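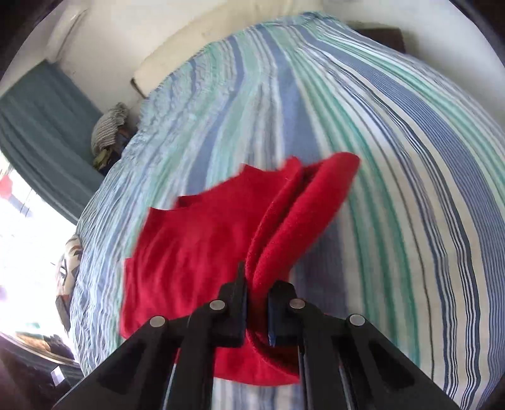 Red cloth in the jaws, pinched at the fold.

Late, 11 something, Trasholm asleep, me not. February log so I don't lose this.

Spent the whole evening on the grasp point picker. Old version went for the center of the cloth mask every time, dumb, centers are flat, nothing to grab. New one looks for ridges. Fold lips, bunched bits, anything that sticks up. Ran it over the red cloth clips and it puts the point right on the fold where I'd want it. Stripes are the trouble. The duvet puckers and the depth net reads every pucker as a tiny ridge, so I get candidates all over the bed. Masking by color first fixes it for red. Will not fix it for anything blue. Problem for later me.

Lens model was wrong too!! I'd been feeding Redent the pinhole numbers from the old camera. No wonder the stripes came out bent after undistort. Swapped in the fisheye ones, redid the calibration, error dropped a lot. Lost 3 hours to that. Should of checked it first.

Replay: 98 clips in, more than 20 thrown out by the sync check. Too many. I think the timestamp filter is too tight but didn't dare loosen it this late. Fang (the planner, v3 branch) still wants to close the fingers before it's done with the approach if the width signal is noisy. Added a smoothing window. Feels like a patch. It is a patch.

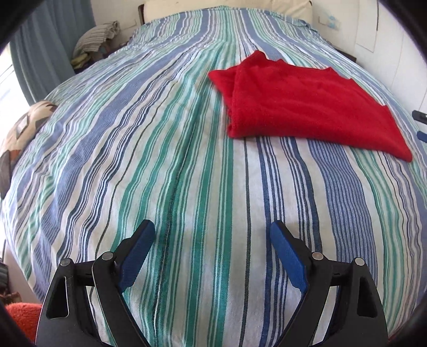 Fingers open, red towel folded, up at the far right of the bed.

Good test for the open/closed label, this sort of view. Wide gap, target nowhere near. Labeler said "open, no contact", correct. But the planner costmap only reaches halfway up the bed so it called the towel unreachable. Bumped the range, towel shows up now, planning got slow. Of course. Maybe coarse grid far, fine grid close. Write that down. ok written.

Tomorow:
loosen sync filter, rerun the rejects
blue on blue mask
ask Susville people which frame their poses are in, wrist or tip, docs say both
push the calibration file before I forget AGAIN

Eyes hurt. Didn't eat till nine. Bed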